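4.3 Looking after insulated mugs and tumblers

Read this section before you use a new mug on the Lovik serving board for the first time. It applies to any steel-lined mug with a coloured outer finish, with or without a handle.

Before first use

1. Take off the lid, if there is one, and lift the seal out of its groove.
2. Wash the mug, lid and seal in warm water with a little washing-up liquid. Rinse well.
3. Fill the mug with hot water and leave it to stand for 10 minutes, then empty it.
4. Dry the outside with a soft cloth. Leave the inside to dry in the air, open end up.

Placing the mug on the board

5. Wipe the board with a damp cloth, then a dry one. Crumbs and grit under a mug will scratch the dark surface.
6. Set the mug down near the middle of the board. Lift it when you want to move it — do not slide it.
7. Leave the lid off until the drink has been poured.
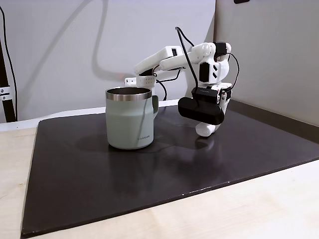

Fig. 7. Handled mug on the dark board, open, with the steel rim uncovered.

Filling

8. Pour slowly and stop 2 cm below the steel rim.
9. If you are fitting a lid, press the seal back into its groove first and check that it lies flat all the way round.

Note: The steel rim is not insulated in the same way as the body and can become hot. Let it cool a little before drinking without a lid.

Caution: Do not put an insulated mug in a microwave oven, on a hob or in a freezer.

Cleaning

Wash the mug by hand on the day it is used. Milk drinks should not be left in it for more than 2 hours. For tea stains, put a spoonful of bicarbonate of soda in the mug, fill it with water at 40 °C and leave it overnight, then rinse. Do not use wire wool or bleach on the lining or the coloured finish.

Marks on the board can be removed with Britach surface cleaner or plain soapy water. Dry the board straight away — standing water leaves rings.

Store mugs with the lids off. Spare seals are listed in section 6.

Hikoment household guide, revised 2018-12-28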